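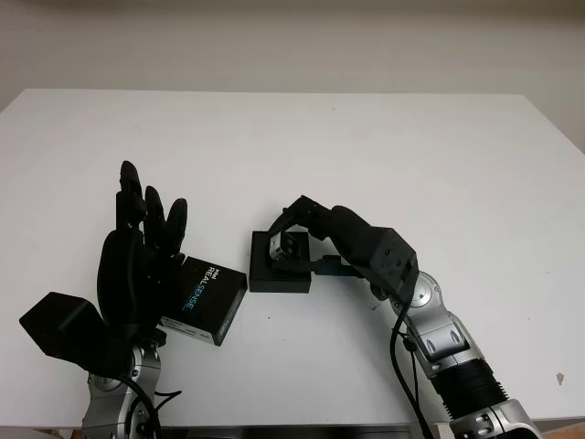
Packing Bench Assistant (part-time), Bendirent, Drurnside

Bendirent hires out small electrical goods to schools, surveyors, theatre groups and people who only want a thing for a fortnight. It all goes out in boxes and, on a good week, it all comes back in the same ones. We are looking for someone to stand between those two events and keep an eye on them.

The job is based at the white table in our back room. It is a plain table against a plain wall, and we are fond of it. It has a few faint scuffs and a small brownish stain near the right edge, which has seen off several cleaning products. If you get it out, you will be spoken of warmly at the Christmas do in December.

What you would be doing

Most of the work is boxes. A depth camera box, say, has the name running up the top face and a white label strip along the lower side. You read the label, check it against the hire sheet, open the box, make sure the contents agree with both, and close it again so that the next customer doesn't think a badger has been at it. Then you do the next one.

You would also be:

- booking returns in and putting aside anything with a missing lead
- wiping down the table at the start and end of each shift
- replacing tired cartons, and flattening the old ones for the recycling cage
- writing short, polite notes to customers who have sent us back somebody else's charger
- answering the side door, mostly to couriers and sometimes to a man who wants the dentist

We send out about 100 boxes in a normal week. The week before half-term is not a normal week.

Who would suit it

You need to be careful with your hands and able to read small print without resentment. You should be able to tell a box that has been dropped from a box that has merely been disliked. Packing or stockroom experience would be handy, but we have taught people from scratch before and most of them still speak to us.

A tolerance for the radio would help. It gets one station properly and another when the kettle is on.

You don't need to know how any of the equipment works. We have people for that, and they will tell you at length if you stand still.

Hours and so on

Three shifts a week, 9 until 3, with a paid half-hour for lunch. The days can be settled between us, though one of them has to be a Monday, when the weekend returns come in all at once. The post is permanent after an 8-week trial. There is parking behind the unit if you arrive before the bakery staff do, and the Ilby bus stops at the end of the road. It is one step up to the back room and we have a ramp for it - please say if you would like it out when you visit.

The pay is on the full job sheet, which we will send to anyone who asks.

How to apply

Send us a page about yourself, or drop it in at the front counter. A CV is fine, a letter is fine. Please tell us about something you once packed well, or badly if that makes the better story.

Applications close at noon on Saturday, May 5, 2018. We will ask a few people in the following week for a chat and a short turn at the table with a box, a label and a roll of tape. Everyone who applies will get a reply.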